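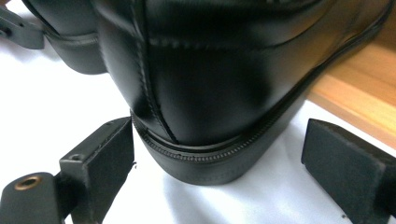 Black dress shoe, heel end, between the open finger pads.

Section 4. Setting up the packing bench for dress shoes

If you've come straight to this section because the bench is already bolted down and someone's told you to "just get it going", welcome, you're in the right spot. Sections 1 to 3 cover the frame, the power and the arm itself, and I'm assuming Joonas Laaksonen has signed all that off for you. What I'm covering is the bit I do myself every time we change over to leather: the fingers, the pads, the teaching run and the handover to whoever's on the bench.

I've been on the floor at Lillden since before we had any of this, so I'll tell you what the job was like as well, where it helps. Skip those bits if you're in a hurry.

4.1 Before you start

You'll need:

Hex key set (the one on the orange lanyard, not the ones in the drawer, they're rounded)
A clean pair of cotton gloves
White bench paper
Lint roller and a soft cloth
One matched pair in the style you're about to run, already inspected
The hand-held teaching gripper, charged
The style card for the shoe, filled in as far as the last line

Note: use a pair from the seconds rack if you can. A polished heel shows everything, and I'd much sooner put a mark on a shoe that was never going to a customer.

Caution: the bench arm must be on HOLD with the key out before you touch the fingers. The key goes in your pocket. Don't leave it on the bench, don't hang it on the hook, put it in your pocket!

4.2 Checking the fingers and pads

1. Wipe both finger pads with the dry cloth. No solvent. We tried solvent in May and the pads went shiny and started letting go of the shoes halfway to the box.

2. Go over each pad with the lint roller. Little specks of fluff love to sit along the edges, and they'll end up on the leather.

3. Press each pad with your thumb. It should spring back. If it stays dented, swap the pair (always both, never one) and write it on the card.

4. Look at the threaded inserts in the fingers. They should sit flush. If one's standing proud, stop and get Joonas, don't try to tap it back in.

5. Do the same on the teaching gripper. People forget this one because it isn't bolted to anything, but if its pads are worn then everything you teach will be a bit out, and you'll spend your afternoon chasing it.

4.3 Laying out the shoe

6. Put down a fresh sheet of bench paper. Black shoe on white paper is what the system likes best, and it's easier on your eyes too.

7. Stand the shoe on its sole with the heel towards you. Keep the other shoe of the pair close by, toe pointing away, where you'd naturally reach for it next.

8. Find the back seam. That's your centre line, and it's the only thing on a plain shoe you can really line up by eye. Open the gripper and bring it in so the seam sits midway between the pads, with a gap showing on both sides before you close.

9. Close slowly on the heel. You want the pads on the smooth upper, above the welt stitching. If you grip across the welt the pads sit on the ridge, the shoe tips forward when you lift, and you'll hear it from Leena Lindqvist in finishing, who has to buff out the toe.

Note: very glossy uppers throw reflections and the depth reading can jump about. Turn the bench lamp to its lower setting and try again before you start blaming the camera. I blamed the camera for a whole week.

4.4 The teaching run

10. Press and hold the thumb switch until you hear two beeps. It's recording now.

11. Pick up the shoe, carry it to the box and set it down on its side the way you'd do it by hand. Don't go robot-slow. The arm copies your pace, hesitations and all, and one of my early runs had it stopping over the box for ages where I'd been having a chat with Édgar.

12. Release, back straight out, press the switch once. One beep means it's saved.

13. Repeat until you have 81 good runs for the style. Yes, it's a lot. Take turns. If you drop one or fumble it, press twice to bin it and carry on.

14. Do at least seven of those runs starting with the shoe turned a bit off square. They come down the line crooked all day long, so it needs to know.

Caution: gloves on for the whole of 4.4. Fingerprints on patent are a pain to get off once the tissue's been on them.

4.5 Handing over to the bench

15. Take your paper up, put the teaching gripper back on its charger, and have everybody step behind the yellow line.

16. Key in, switch to SLOW, run one full tray. Stand where you can reach the stop.

17. Check every heel in that tray under the lamp. If they're clean, go to NORMAL. If there's a dull patch where a pad's been, drop the grip one notch and run another tray on SLOW.

18. Fill in the last line of the style card. Our first leather card was number 2309, dated 2020-12-05, and it's pinned inside the cabinet door if you want to see what a properly filled one looks like. Fatemeh Kermani did it, so it's also readable.

4.6 What changes for the people on the bench

I asked for this part to be kept in, because the supplier's manual from Stodurico hasn't got a word on it.

On the old bench each of us would box up to 500 pairs in a shift, same twist of the wrist every time. My right thumb used to click. The arm does the lifting now, and what we do is inspect, teach and sort out whatever it puts aside. It's easier on the hands and harder on the head, so please don't roster anyone on inspection for a full shift. Swap at smoko and again after lunch.

Anyone who teaches a style gets their name on the card. Marjatta Pelkonen has taught more loafers than the rest of us put together, and you can pick her runs a mile off from the little quarter turn at the end. If you reckon somebody's way of doing it is better than what's loaded, tell the lead and get them to record it. It takes a morning and the old set is always kept.

You're allowed to stop the bench. You don't have to ask, and you won't be charged with the downtime. Miettinen on the Irnberg site works to the same rule, so if you get lent across there, same deal.

Note: the reject tray is yours, not the arm's. Don't reach past the yellow line to tidy it while the light's green, wait for it to go amber.

For boots and anything with a heel higher than the gauge block, go to Section 5. The pads are different and so is the grip setting.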